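MECH 292 - Failure and Fault Reporting in Manipulation Systems
Handout 9: The mug that was never dropped

Read before the September lab meeting. Bring your own log excerpt, on paper.

1. What the first report said

You have all seen the short version by now, and it needs to be taken apart. A two-arm cell running the Zurkix controller was told to pick a mug, pass it from one gripper to the other, and hang it on a wooden stand. On one run the left gripper closed, the arm lifted, the right arm came in to receive, and the software marked the handover complete. The mug was still standing on the table. Both arms then finished the hanging motion with nothing between the fingers, and the run was saved as a success.

The incident form, filled in that evening, gave the cause as "grasp slip." Two words. I have been reading incident forms for a long time and I distrust those two more than any others. A slip means the object was held and then lost. Nothing in the log shows that it was ever held.

2. What the log shows

The run produced 3,158 controller entries. Most are position updates and can be skipped. The ones that matter are these:

Close command sent to left gripper.
Finger position reached the commanded value.
Status flag set: GRASPED.
Lift started.
Handover state entered.
Right gripper close command sent.
Status flag set: GRASPED.
Left gripper open command sent.
Task state: COMPLETE.

Look at the second line again. The fingers reached the commanded value. If a mug wall or a handle had been between them, they should have stopped short. The controller treated arriving at the target as proof of holding something, when for this gripper it points the other way. The same mistake was made on the right arm a moment later, and the two false flags agreed with each other, so the cross-check passed. A cross-check between two copies of the same bad test is worth very little.

The gripper reports motor current as well. It stayed flat through both closings. Nothing in the program reads it.

3. The explanations we were offered

Todor Đorđević went through the code and collected the theories that came in by email. I list them with my opinion of each.

"The fingertips are worn." They may well be. Worn tips can cause slips, but I don't see how they explain a status flag that goes true with no contact. Replace them if you like and the flag will still lie to you.

"The table was cluttered and the vision got confused." This one is popular with people who did not look at the pose estimates. The mug pose in the log is steady and believable. The error came in between the pose estimate and the wrist: the left arm had been recalibrated, and the old offset was still loaded. The gripper closed beside the mug. I'd call the offset the trigger, and I would not let it take all the blame, for a reason I come to in section 5.

"The operator should have noticed." Perhaps. The operator's screen showed a green COMPLETE. We build displays so that people can rely on them, and then we scold people for relying on them. I have no patience for this.

"It was a one-off." Wenche Dalen replayed 50 saved runs with the motor current plotted next to the flag, and found 9 where the flag went true on flat current. All of them had been filed as successes. Some were used later in a slide with the word "reliable" on it.

4. The cell

Keep the layout in mind when you do the exercise. The wrist view and the head view do not cover the same ground, and a fault that is plain in one may be hidden in the other. 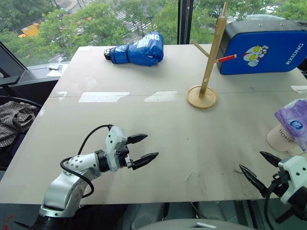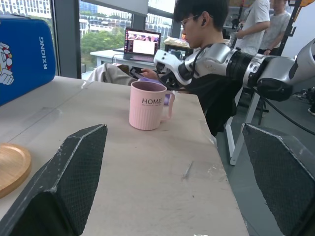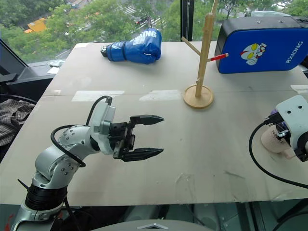
The Memitz report form has a box for "views consulted." On the original form it was left blank. I would like to know how a person settles on "grasp slip" without looking at a single camera view, and I suspect the answer is that the drop-down menu offered it first.

5. Trigger and fault

The stale offset made the gripper miss. Grippers miss. A cell that can't tell a miss from a grasp is faulty on the days when nothing misses, too, and the only difference is that you don't find out. So in your write-up, keep two headings:

Trigger: the old calibration offset left loaded after recalibration.
Fault: the GRASPED flag set from finger position alone.

The proposed fix from the Crăciun group is to force a calibration reload at startup. Fine, do it. It removes one trigger. It leaves the fault where it was, and I've heard it described in two meetings as "the fix," which makes me nervous.

The better change is to set the flag only when the fingers stop short of the target and the current rises. Even that is weaker than it sounds. A finger pressing against the tabletop will stop short and draw current as well. So will two grippers that meet each other. Before you accept the new test, write down what else could make it go true.

6. The safety side

People ask why any of this counts as a safety matter when nothing broke. After a COMPLETE, this cell drops to its lower watch level and allows a faster return move. The software believed the task was over and the shared space was clear, and it had no evidence for either. The return move went through the area where the mug would have been handed across. Anyone reaching in to reset the table at that point would have been relying on a green light that meant nothing.

The Gekcombe checklist says "confirm task complete before entering." Confirm how? If the answer is "look at the status," strike the line out. Someone entering the cell needs the arms stopped and held, whatever the software thinks of its own work.

7. Exercise

a) From the log excerpt, mark the first entry at which the software's belief and the state of the table part ways. Defend your choice in one paragraph. I don't accept the COMPLETE line as an answer.

b) Rewrite the cause field of the incident form in no more than two sentences. The word "slip" may not appear unless you can show contact.

c) List every condition you can think of under which finger position plus motor current would still give a false GRASPED. If your list has one item on it, keep going.

d) Say what you would do with the saved runs that were wrongly filed. Deleting them is a poor answer. Relabeling them without a note is a worse one.

Part (c) carries the most weight. Hand in on paper at the start of the lab meeting, with your log excerpt stapled behind. Questions about the log format go to Todor; the current plots are in the Zurkix folder under Wenche's name.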